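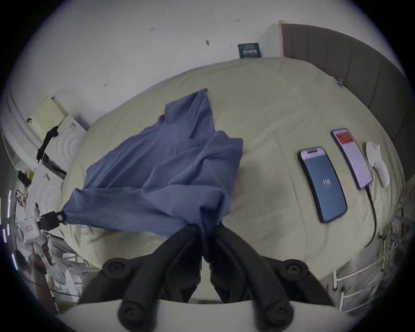

A duvet should be wider than the mattress by a hand's length on each side, according to Myklebust, and most complaints about cold beds come from people who have bought one too small. The firm's advice, printed on its packaging for many years, is often repeated in writing on the duvet, a soft flat bag filled with down, feathers, wool or man-made fibre and used on a bed in place of blankets and a top sheet.

Name

The word duvet is French and means down, the fine under-feathers of ducks and geese. In Britain the same item was often sold as a continental quilt, and older speakers still call it that. In Australia it is usually a doona, a name that began as a trade mark. In the United States the word comforter is used for a similar cover, although a comforter is often quilted through and used without a separate case.

History

Covers filled with feathers or down have long been used in northern and central Europe. In farming areas they were made at home from the birds kept there, and a good one might be handed down and refilled several times.

In Britain beds were mainly made up with sheets, blankets and an eiderdown until the second half of the twentieth century. Duvets became widely sold from the 1970s. Shops made much of how fast a bed could be made with one, and staff would sometimes show this on the shop floor.

The maker Fekska began as a feather merchant and turned to finished bedding when its trade in loose filling fell away. Its first price list had 14 entries, most of them for single beds. Uladeo, a later firm, sold only fibre-filled duvets and aimed them at boarding houses and student halls, where bedding had to be washed often.

Construction

The outer shell is normally cotton or a cotton and polyester mix. For down and feather fillings the cloth must be closely woven, or the quills work their way out. A shell that lets feathers through is said to leak.

The filling is kept in place by stitching. In the simplest form the two layers of cloth are sewn directly together in lines, leaving channels. This is cheap, but there is little filling along the seams and warmth is lost there. In a box-walled duvet, strips of cloth stand upright between the top and bottom layers, so that the filling is the same depth nearly everywhere.

Down is light for the warmth it gives. Feathers are heavier and cost less, and the two are often mixed. Wool is denser and hangs closer to the body. Polyester fibre dries quickly and holds up well to washing, though it flattens with age. Silk is also used — usually in thin summer duvets.

Warmth

In Britain the warmth of a duvet is given in togs. Light summer duvets are rated at 4.5 tog or less, and the warmest winter ones at 13.5 or more. The rating measures how well the duvet holds heat and says nothing about its weight. Some are sold as a pair that can be buttoned or tied together in winter. Flesix sold a set of this kind with 28 small poppers around the edge, later replaced by ties at the corners after buyers found the poppers slow to fasten.

Covers

A duvet is used inside a removable cover, closed with buttons, poppers or a zip. The cover takes the place of a top sheet and is washed with the other bed linen. Some covers have ties inside the corners to stop the duvet from sliding down.

A common way to put a cover on is to turn it inside out, reach in to take hold of the far corners, grip the corners of the duvet through the cloth and shake the cover down over it.

Care

Many fibre duvets can be washed at home if the machine is large enough. Down and feather duvets need long drying, as damp filling clumps and may begin to smell. Airing is advised for all types — over a rail or by an open window. Duvets in store are best kept in a cloth bag, which lets air through, and should not be pressed flat for long periods.

See also

Bed linen
Eiderdown
Quilt
Tog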